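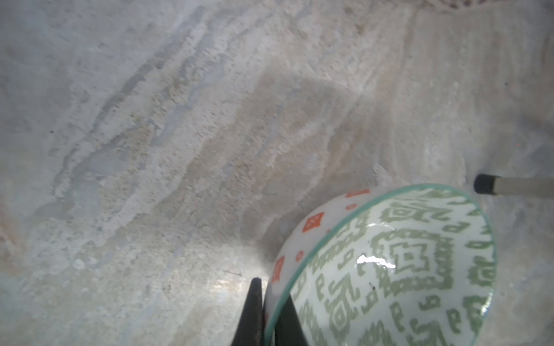

The green one with the teal rim. Orange diamonds on the outside, maze inside.

Do patterned bowls have to match? (and where do you put them)
Posted by rimchipper, Monday, February 22, 2021
436 views | 9 shares

OK so I have a bowl problem and I need people who won't tell me to buy a plain white set. I've been picking up single bowls for years, mostly from the Demchenko seconds shelf and the flea market in Ustura, and I never buy two alike. The green one is my current favorite. The inside is all stepped little hooks and spirals with a big diamond in the middle, and then you tip it and the outside is mostly white with these orange-red diamonds spaced way out, like a different person got hold of it! There's a tiny dark speck in the glaze near the medallion and I've grown fond of it.

My sister says the whole lot looks like a yard sale. I say it looks cheerful. Also I can't work out how to store them, because the rack does plates beautifully and bowls terribly.

----
tealpot_52 wrote:
Keep them all. That outside/inside switch is my favorite thing in a bowl, you get the loud part while you eat and the quiet part from across the table. I wouldn't match it to anything. Maybe a solid teal napkin to pick up the rim, and stop there.

----
gravyboat wrote:
I'm going to be the grump. One patterned bowl is lovely, five on one table and I can't find my soup. I had a cupboard like yours and ended up giving most of it to my neighbor in June. Pick two and put the rest up on a shelf where you can look at them. Can we see the rack?

----
rimchipper wrote:
Sure, rack and company:

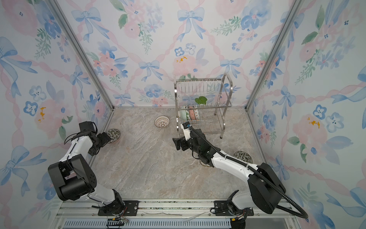

Plates up in the lower tier, bowls wherever they landed. Yes, that's bows and roses on the wallpaper.

So the three plates are fine, they stand in the slots side by side (white with green, pink and red rim, blue and white stripes). The top tier has the green leaf thing on it and that's all it has. The bowls are the trouble. The red and white woven-looking one is just left of the rack, the black and white floral is over to the left, and the dark floral with the green is off to the right. They don't sit in slots. I've tried them upside down on top and they slide.

----
gravyboat wrote:
Oh my. Okay, I see roses, bows, braided ribbons, a marbled floor and florals in every direction. I take back "two." Pick one!

----
tealpot_52 wrote:
Don't listen, I love that paper. The pale blue bows with the blue and white striped plate is a really nice pairing, whether or not you meant it. If anything clashes for me it's the black and white bowl. It's so much heavier than everything near it. I'd give it its own spot away from the wall.

----
saltcellar wrote:
Disagree on the black and white one, it gives your eye somewhere to rest. With all pastels you'd be living inside a birthday card.

On storage: plate slots are too narrow for anything deep, no wire rack fixes that. I use a Rikik insert, which is a bent wire thing with wide loops that sits on top of the rack, and each bowl leans at an angle in its own loop. Mine holds four cereal bowls. The 300 size is the short one and the 500 is long, and the long one hung over the end of my rack so measure first.

----
rimchipper wrote:
Didn't know those existed, thank you! Does the wire scratch? The teal rim worries me more than the rest, I've had a colored rim wear off on me before (a yellow one, still sad).

----
saltcellar wrote:
Haven't had a scratch yet, but mine are plain stoneware so I wouldn't swear to it for yours. You could slip a bit of tubing over the loops.

----
gravyboat wrote:
Or stack them with a felt circle in between and be done. Pliltex sells the felt by the sheet and you cut around a saucer. Takes one evening in front of the TV and you get your counter back.

----
tealpot_52 wrote:
Felt's fine, but then you only ever see the top bowl, and the bottom one never gets used. Mine were stacked for a whole winter and I ate out of the same one every day.

----
rimchipper wrote:
Yeah, I know myself, I'd do exactly that. Ordering the short insert tonight. The black and white one stays, the wallpaper stays, and gravyboat gets first refusal on the woven-looking one if my sister wins.

Comments (3)

oatsandends: Team yard sale. I have a cabinet full of singles and company always fights over who gets which.

marblecounter: Where's the wallpaper from? I want it for a pantry.

gravyboat: For the record, I would take the red and white one.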